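We moved into the house at Clelholm in January, which anyone who has lived there will tell you is the wrong month to do it. The place was built in 1913 and has not been insulated since. By three in the afternoon the back bedroom was hotter than the yard.

I've been meaning to write down what we did about it, mostly so I stop typing the same email to relatives. We don't have air conditioning. The wiring won't take it without a new switchboard, and the quote for that is still on the fridge.

The first thing was the windows. The house has double-hung sashes all the way round, and most had been painted shut. I ran a paint scraper along the joins, then a putty knife, then sat on the floor for a while. Two of them needed new cords. If you have sash windows, open the top and the bottom by the same amount. Hot air goes out the top, cooler air comes in underneath. I had lived with this kind of window for years as a renter and only ever opened the bottom half.

The second thing was learning when to close up. My mother did this every summer and I thought she was being gloomy. Everything gets opened at nine at night and stays open until the sun reaches the side fence, then it all gets shut and the blinds come down. The front rooms stay bearable until mid-afternoon. The back bedroom doesn't, because it faces west and has a tin-roofed verandah bolted to it like a grill.

Duarte Fonseca, who lives two doors up and has the same floor plan in mirror image, put an external blind on his west window years ago. He lent me the offcut so I could see what the fabric was like. I ended up with canvas from the same supplier, Volell, in a dull green. It came to $335 with the brackets. Hanging it took most of a morning and one trip back to the hardware store for longer screws — the weatherboards are thicker than they look.

It made more difference than anything else we did. An inside blind stops the light, but by then the heat is already through the glass and in the room with you.

The last thing was the bed. We had a thick mattress topper that was lovely in July and unbearable in summer, so it went in the roof space. After that I tried cotton sheets, then linen, then a plain woven mat laid over the mattress, the sort plenty of people grow up with and I didn't. I was doubtful. It feels firm and a bit slippery the first night, and you hear it when you roll over. By the third night I'd stopped noticing. It doesn't hold warmth the way bedding does.
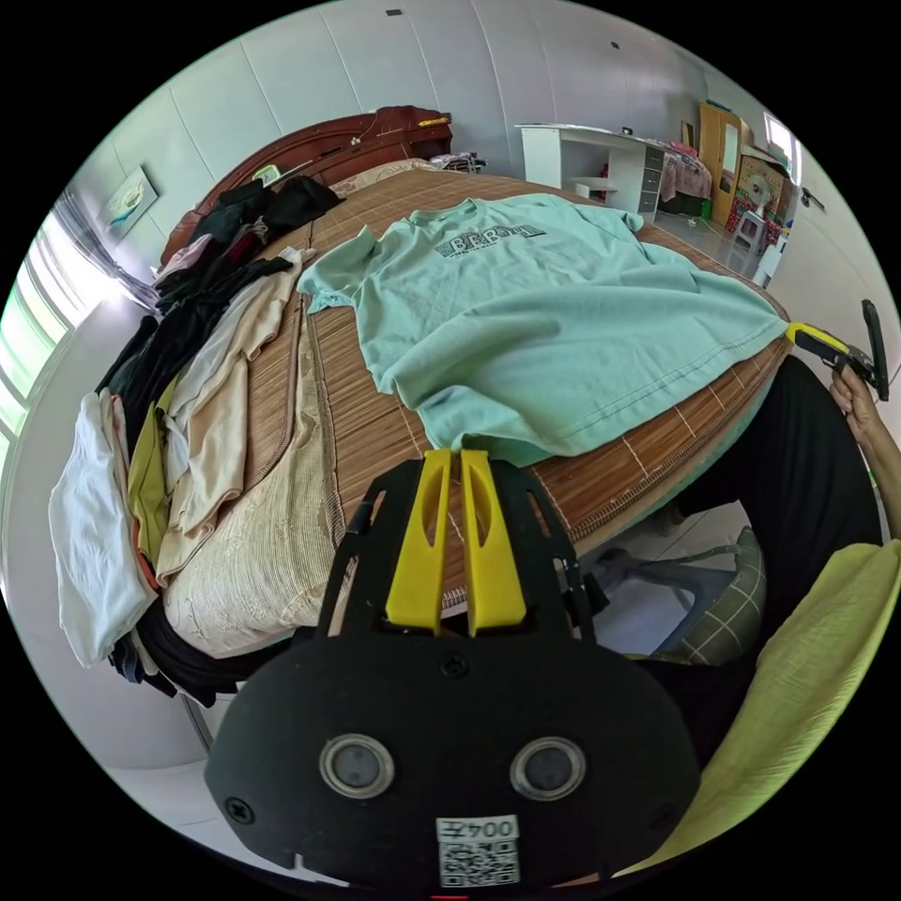
*Striped sleeping mat, mint-green T-shirt.*

A few notes on mats, as I've now read more about them than I intended. Bamboo and rattan get sold side by side and the listings don't always seem sure which is which. Run your hand over one before you buy it and check for splinters along the binding. Wipe it down with a damp cloth every week or so and dry it flat in the shade. Don't fold it across the weave. And keep a light blanket handy, as the cool change usually gets here at two in the morning and you won't want to get up and look for one.

What didn't work: a bowl of ice in front of the fan, which gave us a wet floor. Foil on the inside of the glass, which looked terrible and peeled off by lunchtime. Wet towels over the doorway were fine on dry days and awful on humid ones.

The fan itself is a Yordanov pedestal, second-hand, noisy on its top speed. I've moved it from beside the bed to the doorway, pointing out into the hall, so it pulls air in through the window. It sounds backwards. It works better once the temperature outside has dropped, and before then I leave it off and sit in the front room.

Next job is the ceiling. There are 9 batts left in the shed from the previous owners, still in their plastic, and I need to find out whether they're any good before I order the rest. I'd like to get up there before next summer, ideally in the cold months, when a person can kneel in a roof without cooking.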